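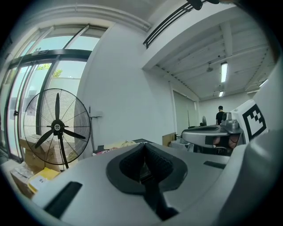

Cikville wants a tram. The plan runs to nine stops between the bus station and the Stuven business park, and the council would like us to believe it will pay its way by the third year.

I've read the forecast. It assumes 2,000 riders every morning before ten. The number 71 bus, which covers nearly the same streets, carries 197.

Hendrik Bakker drew up the figures for the consultants, Humov, and he says rails bring out people who would never take a bus. Perhaps they do. He couldn't name a town of this size where it had happened tenfold.

Jytte Kirkegaard cleans offices at Stuven and starts at five. The first tram would leave at half past six. "I'd still be on my bike," she says - and the night bus she used to catch was cut in September to save money.

Fares haven't been set. Ask at the town hall and you get a leaflet with a drawing of young trees and a very clean platform. Karine Bouchard, who leads on transport, told me prices would be "in line with expectations". Whose, she didn't say.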